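Search this site Go
Thursday, June 12, 2025
By the Rokard Elections Group

4. Who answers the door

We sent 3000 leaflets into the two wards of Brullel in May, each asking residents to note when a candidate called. Of these, 983 came back, a few with remarks we can't print. Most households had seen no candidate at all. Fourteen had seen the same one twice, and wished to complain.

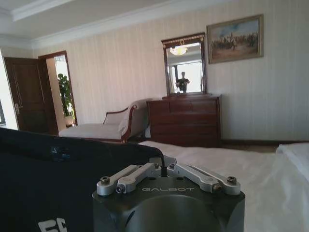
4.1 Timing of visits

Calls bunched heavily in the last week before polling, when candidates in Usman ward discovered a sudden love of its hills. Sitting councillors called later than challengers did. They also stayed for less time, although they left more paper behind. In the household part of the study, residents told us what they were doing when the bell rang. Housework led the answers, with tea a close second.

Figure 1. At home: a black T-shirt marked "FREE!" laid out on a white duvet.

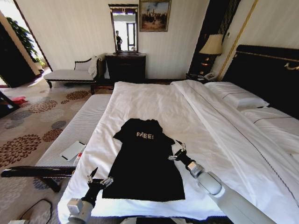

4.2 Limits

People who dislike politicians may enjoy filling in forms about them, so our returns could lean towards the grumpy. The Wuvard count, done by telephone, found a milder public, but it rang at lunchtime.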